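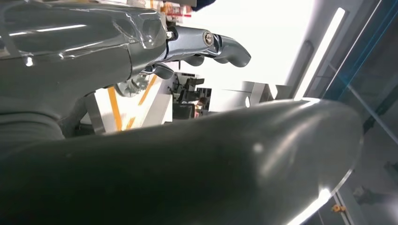
Ticket: Band room PA -- hum and dropouts on stage left
Venue: Welmont, back room
Opened: 22 February 2023
Priority: high, doors at 7
Status: closed, see end

Problem as reported
Loud hum from stage left main, starts when the bar dimmers come up. Also monitor 2 cuts out for a second or two, comes back by itself. Acoustic duo noticed it at soundcheck. Front lounge system is fine, only the band room.

Log

14:10 -- Powered everything up with nothing plugged into the stage box. No hum with house lights full. Dimmers down to half, hum is there. Not loud but you'd hear it under a quiet song.

14:25 -- Swapped left and right at the amp. Hum stays with the left line, so not the speaker. Not the amp channel either.

14:40 -- Swapped XLR from desk to amp rack for the spare off the hook. Same. Put the old one back.

14:55 -- Followed the left run along the wall behind the paintings. Somebody has cable tied it to the dimmer feed when the December exhibition went up. Whole length of the wall nearly. Cut the ties, let it hang for now. Hum drops a lot, still a bit left.

15:20 -- Lifted the Vokska DI on the keys channel, ground switch to lift. Rest of the hum gone. Switch was in the ground position, label has worn off so easy to get wrong. Put tape on it with an arrow.

15:35 -- Monitor 2. Couldnt get it to drop for ten minutes of playback. Then walked across the stage and it went straight away. So it's movement.

15:45 -- Wiggled the connector at the wedge, nothing. Wiggled at the stage box, socket 6, cuts out every time. Socket is loose in the panel, one screw missing, other one stripped.

16:05 -- Moved monitor 2 to socket 8, repatched at the desk. Jumped up and down next to it. No dropouts. Socket 6 taped over, DO NOT USE.

16:20 -- Desk scene was recalled by accident while repatching, lost the lounge feed. Reloaded from the stick. If you do this again save first!! Scene 10 is the good one, scene 99 is the blank one.

16:40 -- Low rumble on vocal 1, unrelated, high pass was off. On now at 200.

16:50 -- Full check with the duo. Two vocals, guitar, keys. Clean with dimmers at every setting. They want less reverb than last time, saved in the scene.

Fix summary
Hum: signal cable tied to dimmer feed + ground loop on keys DI.
Dropouts: bad socket 6 on stage box.

Still to do
- Reroute left run properly, high up on the other side of the door. Needs clips, and the pictures have to come down first, so between shows.
- New panel socket for the stage box. Asked Rustasier for a price, no reply yet.
- Check the other DI boxes, same worn labels probaly.
- Monitor 2 is on 8 till then. Patch sheet by the desk is updated in pen, the one in the office isn't.

Update, after the show
No hum, no dropouts, both sets. Kozłowski amp ran warm but didnt trip. Vent at the back was dusty, wiped it -- needs a proper clean. Closing this one, socket and reroute go on separate tickets.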